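Flor Marulanda on paint, patience and the Groscombe show
2025-10-01

Flor Marulanda works on the upper floor of a former seed warehouse in Grarkholm, where the windows face north and the freight elevator has been out of service for years. Large canvases go up and down the stairs. She has learned to build her stretchers in sections and bolt them together in the room where they will hang.

Her new exhibition, "Low Water," opens this month at Groscombe. It includes six large paintings and a wall of small studies on paper, all made from walks along the Clernley estuary.

"I started with the mud," she says. "I wanted to see how many browns I could get before I had to open a tube of blue. I got through most of a winter that way."

She trained as a printmaker and did not paint seriously until her mid-thirties. The habits of the print shop have stayed with her. She mixes color in batches, labels the jars and keeps a ledger of every mixture. The current ledger runs to 212 entries, and she can find most of them without looking at the index.

"People think the ledger is about control. It's mostly so I can repair things. If a painting gets scuffed in a truck, I want to know what I put there."
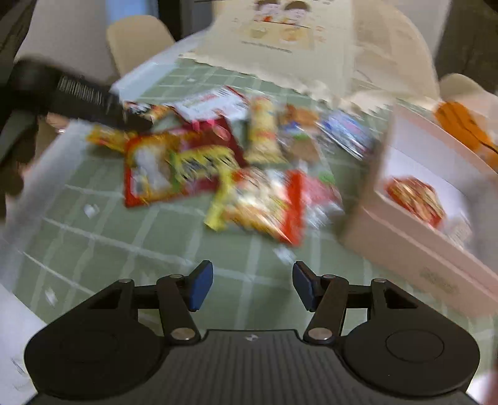
The studies were the harder part of the show to settle. Marulanda made 500 of them over two years, each on a half sheet of the same heavy paper, each finished in one sitting. She did not plan to exhibit any. Curator Anas Abou Jaoude saw them stacked on a shelf during a studio visit in August and asked to borrow a box.

"He called me the next day and said he wanted the whole wall," she says. "I said no. Then I said he could have half the wall, and then I went over there and saw the room."

They chose the final group together, laying the sheets out on the gallery floor and taking turns removing one. Marulanda says they disagreed on a good many. A run of nearly black studies, painted at dusk, stayed in at his request. She still isn't sure about them.

The largest painting, "Böttcher," is named after the boatyard at the river mouth where she used to leave her bicycle. It has no boats in it. A long gray band crosses the canvas two-thirds of the way up, and below it the paint has been scraped back to the ground and built up again in thin layers.

"That one went wrong three times," she says. "The third time I left it facing the wall and worked on something else until I'd stopped being annoyed."

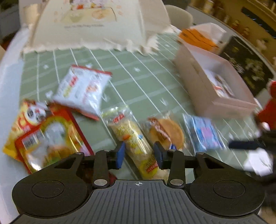
Snacks on the green tablecloth.

She credits the painter Bent Blöndal, with whom she shared her first studio, for teaching her to put a picture away. He also taught her to stretch linen properly, a job she still does herself.

Asked whether she will go back to the estuary, Marulanda says she already has. The new work is smaller and she has started using yellow.

"There's a kind of reed that goes that color for a week or so. I missed it both years. I'd like to be standing there with the right jar open."

"Low Water" is on view on the ground floor at Groscombe. Admission is free.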